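Mistitar 系列刻线台面板

产品概述

Mistitar 系列刻线台面板由 Naidoo 台面制品公司研制,适用于学校手工教室、图书装订工坊、档案修复室、样品分拣间及各类需要经常对位、裁切、排列的工作场所。台面以浅色为底,配以深色网格刻线,使用者可直接在台面上完成取直、对齐和分区,无需另行铺设垫板。

本系列自投放以来,主要供应 Relania 地区的职业学校和公共文化机构。现行版本在旧版基础上调整了表面涂层与边缘封口工艺,安装孔位保持不变,原有支架可继续使用。

规格与选型

本系列分为 2 种板型。

标准型:适用于单人操作位。板面四周留有空白边,便于安装挡条或夹具。刻线自板心向两侧对称分布。

拼接型:适用于多人操作台或长条形工作台。板面不留空白边,刻线直通板边,相邻两板拼合后刻线可以连续。订购时应注明拼接方向,横向拼接与纵向拼接的定位销位置不同,出厂后不能互换。

两种板型厚度相同,可在同一房间内混合使用。板厚为 32 毫米,配套螺钉及垫片随货提供。如用户自备支架,应事先核对支架上沿与板底凹槽的间隙,并在订购单备注栏内填写支架型号。

颜色方面,底色提供白色与浅灰两种,刻线统一为黑色。白色板适合文件、织物和彩色纸张的整理;浅灰板反光较低,适合长时间目视作业。不接受其他颜色的零星订制,批量订制须另行签订技术协议。

表面与刻线

板面采用 Akon 涂层。该涂层为本公司自有工艺,经喷涂、静置、烘干后成形,具有适度光泽,可承受日常擦拭。刻线在涂层成形之前完成,线槽内填入深色填料后再整体覆膜,触摸时无明显凹凸。

刻线为对位辅助线,不作为计量依据。需要精确测量的工作,请另行使用经检定的量具。拼接型台面在拼合后,相邻板之间的刻线允许存在轻微错位,属正常安装公差,可通过调节定位销予以修正。

涂层对下列物质具有一般耐受性:清水、中性洗涤剂、淀粉类糨糊、水性胶、铅笔及水性笔迹。对下列物质不具有耐受性:丙酮、强酸、强碱、油性染料、含研磨颗粒的清洁膏。因接触后者造成的变色、失光或起泡,不在保修范围之内。

茶水、咖啡、铁锈水及植物汁液如长时间停留于板面,可能形成浅褐色痕迹。此类痕迹一般不影响使用。建议使用单位在日常管理中规定饮品不得放置于操作区内。

安装要求

安装场所应地面平整、通风良好,避免阳光长时间直射。新建或新装修的房间,应待墙面和地面充分干燥后再行安装。

台面板运抵后,应拆除外包装,在安装房间内平放静置,使板材适应室内温湿度。静置期间不得在板面上堆放重物,也不得将板材竖直倚靠墙面。

安装步骤如下:

将支架放置到位,用水平尺检查前后及左右方向,调节支脚直至水平。
将台面板平稳抬放至支架上,使板底凹槽与支架上沿吻合。搬运应由 2 人共同完成,严禁单人拖拽。
由板心向外依次拧入螺钉,初次拧入时不宜过紧。
全部螺钉就位后,再次检查水平,然后按对角顺序逐一拧紧。
拼接型台面应先装入定位销,待刻线对齐后再拧紧螺钉。
揭去表面保护膜,用湿布擦拭一遍,再用干布擦干。

保护膜应在安装完成后及时揭除。长期不揭可能造成胶质残留,清除较为困难。

日常维护

每日工作结束后,应清除板面上的纸屑、线头及胶渍。胶渍未干时用湿布擦去即可;已干结的胶渍,可用温水敷软后以塑料刮片轻轻刮除,不得使用金属刀片。

每周宜用稀释的中性洗涤剂全面擦拭一次。擦拭时沿刻线方向进行,避免在同一位置反复用力。擦拭后板面不应留有积水,拼接缝处尤应擦干。

在板面上进行裁切时,应垫用裁切垫。直接在涂层上走刀会留下刀痕,刀痕处容易积存污物,并可能逐渐扩展至刻线覆膜。

不得将电熨斗、热熔胶枪、加热板等发热器具直接放置于台面。确需使用时,应加设隔热托架。

学校及公共机构每年 8 月设备检修期间,建议同时检查螺钉松紧、支脚水平及边缘封口状况。封口如有翘起,应停止用水擦拭该部位,并尽快联系维修。

配件

挡条:安装于标准型台面的空白边内,用于防止小件物品滑落。每套含长挡条与短挡条,附固定夹。

定位销:拼接型台面专用,随货附送。遗失或损坏时可单独订购,每包 10 枚。

封边补片:用于边缘封口局部破损的临时处理。补片颜色与底色一致,订购时请注明白色或浅灰。

修整填料:用于刻线局部缺损的填补。使用前应清洁线槽并保持干燥,填补后静置过夜方可恢复使用。

以上配件仅适用于 Mistitar 系列,不保证与其他厂家的台面制品相容。

订购与交付

单位用户可凭加盖公章的订购单办理订购。订购单应载明板型、底色、数量、拼接方向、收货地址及现场联系电话。资料不全的订购单,本公司将予以退回补正。

标准型台面为常备产品,确认订购单后按顺序发货。拼接型台面按单生产,确认后不接受板型及拼接方向的更改。

货物送达时,收货单位应当场检查外包装。外包装有破损、受潮或明显变形的,应在送货单上注明并拍照留存,再行拆箱。未作注明而签收的,视为外观完好。

运输费用按收货地区核定,上楼搬运及旧台面拆除不包含在货价之内,可另行委托。

保修

自签收之日起,板材及涂层保修 3 年。保修范围包括板材非外力造成的翘曲、涂层自然脱落及刻线填料自然脱落。边缘封口、挡条、螺钉等易损件不在保修之列。

下列情形不予保修:未按本说明安装;自行钻孔、切割或改装;使用不相容的清洁剂;室外使用;将台面用于承载机械冲击或高温作业。

申请保修时,请提供订购单编号、板底标签照片及受损部位照片。经核定属于保修范围的,由本公司负责修复或更换同型产品。更换产品的保修期承接原产品剩余期限,不重新计算。

说明

本页所载规格供选型参考。因工艺改进而作出的调整,以随货技术单为准。不同生产批次之间,底色及光泽可能略有差异,对外观一致性有要求的单位,应一次订足所需数量。

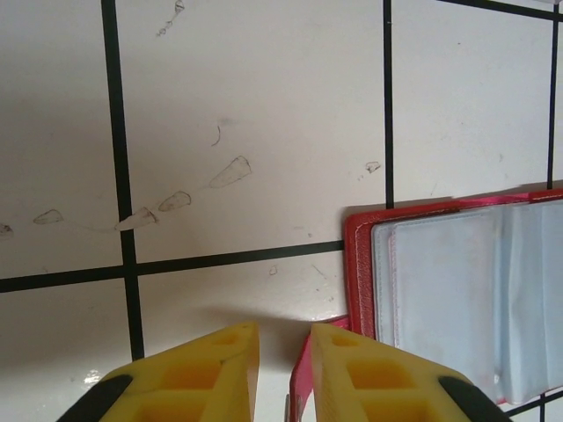
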